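Workshop notebook – 25 October 2023

Dye bench, indigo vat, second week. Writing this up with a cup of tea while the last skeins drip over the sink, so forgive the wandering.

The vat is alive and I am very pleased with it. When I lifted the lid this morning there was a proper coppery skin on top and the liquid underneath was that murky yellow-green we've been waiting for since Yasaman started it off. She was right about the warmth, and I'll say so in writing because I argued with her at the time – wrapping the bucket in the old quilt and leaving it by the boiler has done more than all my fiddling with the bran. Smell is strong but sweet, a bit like a barn after rain. If you come in and find it smells sharp or rotten, please don't stir it, just leave me a note.

Wool today was the Lelden two-ply, 300 g in all, split into small skeins and scoured last night. I soaked them again for an hour before they went in. Two of the skeins had been tied too tight (my own doing, I was listening to the radio) and they came out with pale bands where the ties sat. Rather pretty, to tell the truth, and Parisa has already asked if she can have them for the cuffs of something, so they're on her hook and please leave them there.

Dips were five minutes each, with a good long airing between. First dip gave a washed-out sky color, second one a real denim, and by the fourth I had the dark blue that Ewan wanted for the border of the Skesodmont blanket. I stopped there on most of them. One skein I took to six dips out of plain curiosity and it is hardly darker than the fourth, only a little redder when you tilt it toward the window. Not worth the extra afternoon, I think, though I enjoyed the afternoon.

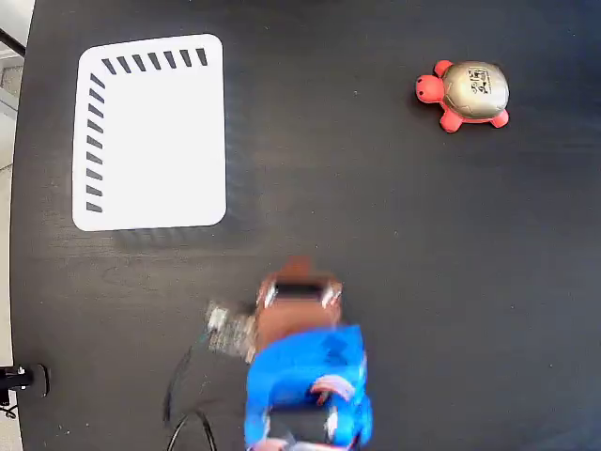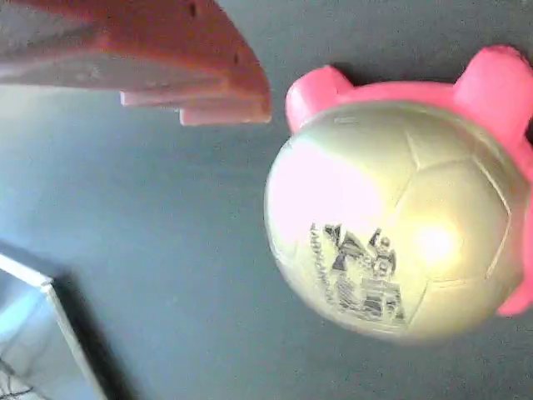
The cotton was less happy. Deepika brought in a length of the Ghaffari sheeting, batch 542 on the label, and I gave it just the same treatment as the wool, which in hindsight was lazy of me. It took the blue unevenly, with cloudy patches near the selvage, and a lot of color came off in the first rinse. My guess is that there's still some finish in the cloth. Next time I'll simmer it with washing soda for a couple of hours and change the water until it stops going yellow. Deepika thinks it would be worth soaking it in soy milk as well. I've never had much luck with that on indigo, but she has, and I'd like to watch how she does it, so we'll cut the piece in half and try one each way.

A word on the lime. We're down to the bottom of the tub and it has gone lumpy, so I sieved what I needed and threw out the rest. Nima is ordering more and has promised to get it in two small tubs this time, so one can stay sealed. The vat was drifting low by lunchtime and half a teaspoon brought it back nicely. I fed it a handful of bran as well and gave it one slow stir around the edge, then put the lid on and left it in peace. It should rest all of tomorrow. I know it's tempting to dip just one little thing – I've done it myself – but it really does sulk afterward.

Rinsing notes, mostly for me: three plain rinses, then a splash of vinegar in the fourth, then one more plain. The wool felt much softer with the vinegar than the February lot did without it. I've hung the skeins in the back, out of the sun, with a cardboard tag on each giving the number of dips. The pencil on the tags smudges when damp, so I've tied a matching number of knots in the end of each skein too.

Still to do: wash the strainer, find the other long glove, write to Skullus about the undyed gray yarn, and ask Ewan how wide the border is meant to be before I wind anything.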